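From: Hsin-yi Liu
To: Havham computer list
Subject: Re: Re: moving the drives over from the old desktops

On Fri 12 December, Cheng-en Kwan wrote:

> I have the old office desktop from Wenemen on my bench and I want to
> get the drive out before the case goes to recycling. I took the side
> panel off and unplugged the two cables, and then I got stuck. The
> drive is in a blue plastic thing and I can't see a single screw
> holding it. I pulled a bit and it flexed, so I stopped. Do I pull
> harder or is there a catch somewhere?
>
> Also, does the blue part stay with the drive or with the computer?
> Shuk-fan said she threw hers out in August and regretted it.
>
> Cheng-en

You were right to stop. The blue part is a caddy. There are no screws on that kind because small pegs on the inside of the plastic go into the screw holes on the sides of the drive. The flex you felt is normal. It has to bend a little or the drive would never go in.

I went through the same thing with the desktops we kept, so I'll put down what I do. Other cases will differ in the details, but the order holds up pretty well.

Getting it out

Shut down, pull the power cord from the wall, and hold the power button in for a few seconds. Then take both cables off the drive. The SATA data cable often has a metal clip that you press with a fingertip. If yours doesn't, pull it straight back by the plug. Do not rock it up and down. The plastic tongue on the drive side snaps easily and there is no good repair for it.

Next find the handle part of the caddy. On mine you squeeze the tabs toward each other and slide the whole thing out of the bay, drive and caddy together. If it doesn't move, look for a cable caught behind it before you use more force. Cables tucked along the bottom of the case are the usual culprit - at least in the ones I've opened.

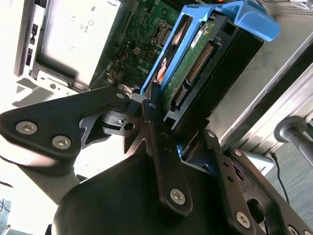
3.5-inch drive in its blue caddy, circuit board side showing. The Dell motherboard is behind it.

Hold it by the caddy. The circuit board on the underside is exposed, and you don't want your fingers on the parts or on the gold contacts. Set it down board side up on a folded towel or an antistatic bag, away from the edge of the table.

Write on a bit of masking tape which machine it came from and stick that to the caddy. I put mine on the plastic and keep it off the drive label, where the serial number is.

Getting the drive out of the caddy comes later, if at all. Bend one side of the plastic outward until the pegs clear the holes, then tilt the drive up on that side. If the plastic is old and cold, let it sit in a warm room first. I broke one in the garage.

Before it goes anywhere else

1. Copy the data off first. I use a Statier dock and leave it overnight. For 300 GB on a disk that age, overnight is realistic.

2. Read the drive's own health report and save it next to the copy. Of the two I did last month, one was clean and the other had 216 reallocated sectors. I copied that one twice and won't be using it again.

3. Decide whether it goes back to work or on the shelf. Anything in doubt goes on the shelf with a note.

4. If it is going into a bay, check which way the connectors have to face before you carry it over. It saves turning the thing around with one hand inside a metal box.
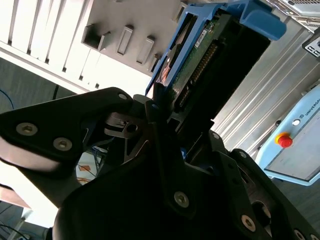
5. Line it up with the slot and push slowly with your palm flat on the end. Stop if it catches on one side. Pull it back out the whole way and start again, as trying to straighten it halfway in only wedges it tighter.

6. Once it is in, look along the front. If it stands out from the opening, it isn't seated.

Number six is where I lost most of an evening. I had the drive in far enough that it held by itself, so I took it for done and went looking for a bad cable. I even ordered a spare cable from Chávez before I thought of pushing on the drive again. 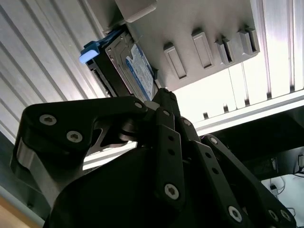 Does the blue caddy have to stay on when the drive moves to a different machine?

Only if the bay was made for it. A bay that takes the bare drive will have rails or screw holes of its own, and then the caddy comes off. Measure the opening first, and try the caddy in it before the drive is inside.

As for keeping it, I would. Leave it with the desktop if someone is going to use that desktop again, because another drive in that bay will need it. In your case the computer is being recycled, so keep the caddy with the drive and put both in the box. Shuk-fan, if you're reading, I have a spare blue one and you can have it. I don't know for sure that it fits your model.

Sum-yee asked me off list about mounting screws. For 3.5-inch drives it is nearly always the coarser 6-32 thread. The finer M3 ones that fit laptop drives will go in loosely and feel wrong. I have a jar of 200 of the coarse ones and will never get through them, so ask.

Ho-yin still has my long screwdriver. I'd like it back when you're finished with the shelf brackets.

Cheng-en, if the tabs on yours don't squeeze, send me the model number from the back of the case and I'll look up the service manual. Don't pry at it with a screwdriver in the meantime. The plastic marks up fast, and the board is right there.

Hsin-yi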